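Notebook, kitchen cell, Duda station
24 Jun 2024
Present: me (Marianna), Ragnvald, and Tomás after lunch

Right gripper drops out during sink runs

I write this down in more detail than usual, as the fault is now open longer than I like and the earlier notes are spread over several notebooks.

What happens. The right gripper stops answering to the controller in the middle of a motion. The arm itself continues. The fingers stay in the position where they were at the moment of the dropout, and Gevau shows "tool not present" on the right side. Up to 300 ms later the tool comes back by itself, the line in the log turns green, and the fingers go to the last commanded position in one step. This last part is what worries me. If the last command was "open", the utensil falls from whatever height the arm has reached. If it was "close", the fingers close quickly, and it does not matter to them what is between.

Last week it was a fork that fell into the basin, so it made only noise. Krystyna was standing next to the counter at that time with her hand on the plates. Since then the rule is that nobody reaches over the counter when the right tool has power, also when the arm is standing still. I have put this on the door and I repeat it here.

What we believed before. Corina wrote in February that she saw the same message and changed the tool board. After this the message did not come for a long time, and everybody (I too) considered it closed. Now I think that when she changed the board, she also had to unplug and plug the connector and lay the cable again, and it was maybe this which helped. Her note does not say how the cable was laid, so I cannot prove it.

This morning. I started with the electrical side. Supply voltage at the base measured with the arm at rest and also in motion: steady, no dip at the moment of dropout. So the supply is fine, at least up to the base. Then I exchanged the left and right tool boards. The fault stayed on the right side. Then I exchanged the boards back and let the right arm make the sink motion with an empty gripper, slowly. No dropout. At normal speed, also no dropout. I was already a little annoyed at this point and went to get coffee.

Ragnvald had the better idea. He said we should not run the empty motion, we should run the whole thing with cutlery, as the operators do it, because the wrist goes to different angles when there is a utensil in the fingers. We set the plates and spoons again and he drove, and I watched the log on the second screen.

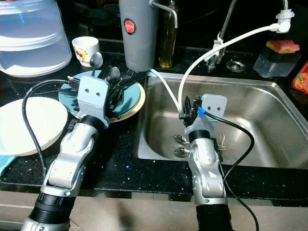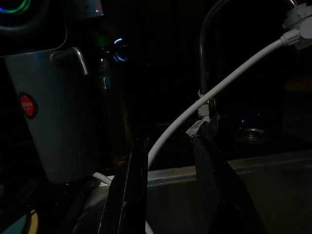

The dropout came on run 89 in the log counter, when the wrist was turned far outward over the basin, and after that we could bring it back almost as we wished. The important thing is the turn of the wrist together with a low position of the arm. On the right arm the cable leaves at the small blue clip near the gripper and goes in a curve to the right and then down along the arm, past the front edge of the counter. When the wrist turns outward, the free length between the clip and the connector becomes too short and the connector is pulled to the side. With the empty motion the wrist never makes this turn, so my test in the morning could not find anything. I lose half a day with this and I should have seen it, the left cable is hanging in a much larger loop.

How we confirmed it. With the tool power on and the arm on brakes, behind the guard, I pushed the cable to the side with the long plastic stick. "Tool not present" came immediately. Released: it came back. Pushed in the other direction: nothing. Then Ragnvald opened the clip, gave more cable toward the connector and closed the clip again. With the same push I could not produce the message anymore.

After lunch Tomás looked at the connector with the magnifier. One pin of the female side is opened wider than the others. It still makes contact when the plug is straight. He believes that it has become so over time from the pulling, and I agree, but it could also have come from the many times we plugged and unplugged it (myself this morning included). The spare connectors from Drulby are of the same type but with a locking collar, and this would take the side force away from the pins. Tomás does not like the collar, he says it makes the wrist thicker and it will touch the rim of the basin. We discussed it longer than necessary. The agreement is to fit it and to measure the distance to the rim before any run.

About the hose. While we were there: the white hose is only taped to the faucet, from there it runs in a long arc over the basin, and the right gripper works very close to it. I have not seen it touch the cable in any of today's runs, and I do not want to mix two problems. But if the gripper catches the hose, it will pull on the faucet end of it, and we have no detection for such a case except the torque limit of the arm, which is set for the weight of plates and pans. Krystyna should decide if we tie it back or if we keep it as it is in a normal kitchen. My vote is to tie it back until the tool fault is closed.

The software part. Separate from the cable, the behavior at reconnect is wrong in my opinion. A tool that was lost and found again should hold and wait for the operator. I looked in the Gevau settings and there is an entry "resume after tool loss", which on our station is set to "last command". On the Ulell station it is set to "hold". I do not know who changed it or if it was like this from the delivery. I have put it to "hold" at 3 pm and restarted the controller, then produced the fault again with the old connector and the stick (Ragnvald on the stop button). The fingers stayed where they were and the operator had to confirm. This is how it should be. Please do not set it back, also if the confirm window is disturbing you in long sessions.

One thing which I do not understand yet: in the log from last week there are 2 dropouts when the arm was parked. Parked means that the wrist is straight and the cable should have no pull. Maybe someone was leaning on the cable when setting the counter, maybe the wide pin is enough alone. Or it is a different fault with the same message. I leave the question open and I do not want to hear that it is solved before we have explained these also.

State at end of day

Right tool power off, key is with Ragnvald.
Cable at the clip has more free length now. Mark made with paint pen on the cable so that we see if it slides in the clip.
Old connector still fitted. Replacement with collar is on Tomás's bench, he makes the crimps tomorrow morning.
Gevau: "resume after tool loss" = hold.
Left arm can be used alone, only with the right arm in park position.

To do

Tomás: connector, then distance from collar to basin rim with the wrist turned fully outward. Write the number here please, under this entry.
Marianna: go through the logs back to February and list every "tool not present", with the wrist angle beside it. Compare with the parked ones.
Ragnvald: check the left cable also. It looks good but we have never pushed it.
Krystyna: hose, yes or no. Also the notice on the door needs your signature.
Corina: if you remember how you laid the cable after the board change, please write it in the margin, even if you are not sure.

Before the right arm goes back to the operators I want a full set of sink runs with the new connector, cutlery in the fingers and the wrist in the outward turn, and the stop button in somebody's hand for all of it.

M. Ż.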